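What I Learned About Wheel Bearings on the Cakard Project
Auto Shop 2 final report, Friday, August 1, 2025

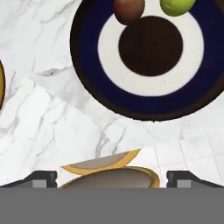

Why I picked this

My car is an old Cakard hatchback with a growl you could hear over the radio (and I play it loud). It got worse whenever I curved left on the highway, so I figured I'd make it my summer project and fix the thing for a grade!

Finding the noise

I was sure it was tires. I rotated them, drove the loop out past Grarkham, and the growl hadn't moved at all. So up on the lift it went. I spun each wheel by hand with my other hand on the coil spring, and the right front felt gritty, like sand in a pepper mill. Curving left puts the load on the right side, so that matched.

The job

The old hub was held on by three bolts from behind, and rust had pretty much welded it into the knuckle. I soaked it in penetrating oil overnight and it still took a slide hammer and a lot of bad language. After that I cleaned the bore with a wire brush until it was shiny, wiped on a thin coat of anti-seize and bolted in the new Hurkudov hub. The axle nut got torqued with the wheel back on the ground, and I used a new nut, not the old one.

I budgeted six hours in the shop and it took me nearly 13. Most of the extra was rust, plus one trip to Chin Auto Parts when I found out my speed sensor clip was broken.

Results

The growl is gone on the same loop, and there's no play when I rock the wheel at the top and bottom. As of this morning I've put 2,591 miles on the new hub and it's still quiet.

What I'd do differently

Start with the hand-on-the-spring test before touching the tires, and buy the clip up front. I'm doing the left side in October, with a bigger hammer.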